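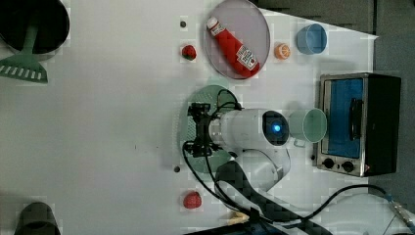
Ketchup on its plate, with the strawberry close by.

The clinic at Womthorpe had one scale, and it stopped at 300 pounds, and by July my mother had stopped getting on it altogether. She said she knew what she weighed. She weighed the same as ever, only it had all moved around to the front, like furniture in a house where somebody is dancing.

She was seventy-seven that summer. She had let out her skirts twice and then given up on skirts and taken to wearing my late father's bathrobe, with the belt tied up high under her arms, and when people in Womthorpe asked after her she told them it was bread. She had always been fond of bread. The doctor before this one had told her it was water, and had given her little white pills for the water, and she had taken them faithfully and been up four times a night and grown no smaller.

The new doctor was young and had cold hands, for which she said sorry every single time. She laid one of them flat on my mother's belly and tapped it with a finger of the other, here and there and back again, listening the way my father used to listen to melons. Then she had my mother roll onto her side, which took the three of us and a good deal of laughing, and she tapped all over again.

"Water runs downhill," she said. "I don't believe this moved."

So we went to Brindosberg, where the big hospital was, on the early bus. 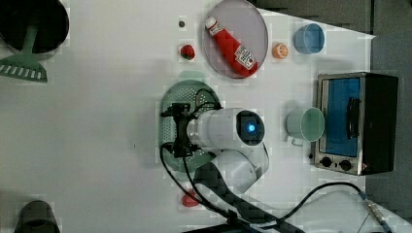
The waiting room for scans was on the lower floor, and my mother drank her 900 milliliters out of a paper pitcher, complaining between swallows, and told me about the year she was carrying me. She had been big then, too, she said, but it was a friendly sort of big, it kicked. I got down on the rug to be out of the way of people's feet and found myself among the toys, as I suppose any grown daughter might who doesn't care to be looked at just then. There was an oval plate, dark green and full of small holes in rows, and I held it up to the window and counted nothing, only looked through it - a great many little pieces of parking lot, all of them bright. My mother asked what I saw. I said it looked like a nice day out.

They called her in after that, and she went off down the hall in my father's bathrobe like a ship leaving harbor.

It was a cyst, and it had one wall and no passengers, as the surgeon put it, and he had drawn it for us on the back of a menu. He took it out the next morning, while I walked up and down the street called Mersha until I knew every doorbell on it. When I came back she was awake, very pale and very flat beneath the blanket, and she had both hands resting where it used to be.

"Well," she said, "I can see my feet." And a little later, when I thought she was asleep, "Is there any bread?"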